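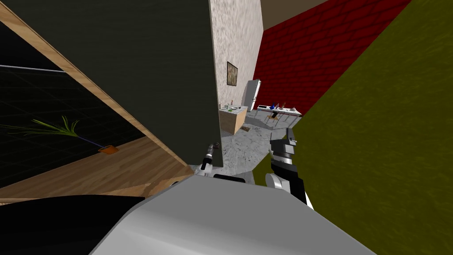

5 min read

I've been learning the fiddle for two years now and I'm still rubbish at it, and I've decided I don't mind. I started at forty-six (my daughter had given it up, the thing was sitting in its case under the stairs, and I kept tripping over it) and my expectations were so low that I've managed to meet every single one.

My teacher is Ruaridh Guthrie, who lives up the hill in Lennox and teaches in his kitchen with the radio on low. He doesn't believe in grades. For the first month he only let me play open strings, up and down, up and down, while he made soup. I went home every week convinced I was being fleeced. Then one evening I drew the bow across the D and it rang, properly rang, and the spoons on his draining board buzzed along with it. I was so pleased I missed my bus.

The bit I find hardest is my bowing arm. My left hand does more or less what it's told these days, but my right elbow wanders off on its own like a dog that's smelled chips. Ruaridh makes me play with my shoulder against the pantry door so I can feel it creeping up. It does help! It also means I now know every dent in that door.

Anyway, the session. There's one at Clovwood every other week, in the back of the café, and I'd been putting it off since the spring. I went along at last on 21st October with my fiddle and a cheese scone for courage. I'd practised three tunes until the neighbours could have hummed them, and of course they played none of them. They played everything at a gallop and in A. I sat there with my bow hovering and came in on the last note of each tune, which I think I got right twice.

The man next to me was called Ľudovít Oravec and he plays a lovely old accordion, very gently, as if it might wake up. He leaned over and told me to just play the first note of every bar and leave the rest to the others. So I did that. It was the best advice I've had in ages and I've been doing it ever since, and now and then a second note sneaks in by itself.

Somebody there has a notebook with 3,031 tunes in it, only the names and the first few notes of each. I know nine. I went home and started my own list in the back of my diary and felt very grand writing "1. The Swallow's Tail" at the top.
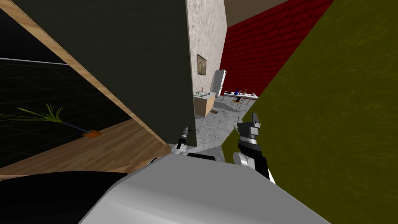
What I'd buy again and what I wouldn't

A few people asked after my last post, so, quickly. The shoulder rest was worth every penny, and I wish I'd had it in the first week. Mine's a Bekmont, second-hand, with a bit of somebody else's sticker still on the bottom. The Brarel rosin is fine, a bit dusty, and it makes my black jumper look as though I've been baking. I wouldn't bother with the stick-on finger markers again. I stared at them so hard that I stopped listening, and then they left gunk on the fingerboard that took me a whole evening and a lot of swearing to get off.

Do get a mute if you live in a terrace. I mean it. My neighbour on the left is 74 and has been very kind about the whole business, but she did ask me through the hedge whether the slow one had an ending.

I'm going back to Clovwood in a fortnight. I've asked Ruaridh to teach me something in A, and he's given me a reel with a horrible leap in the second part, so if you want me I'll be in the kitchen with my shoulder against a door.

Get new posts by email. No spam, unsubscribe whenever you like.

This site uses cookies to remember your preferences. Accept | Manage settings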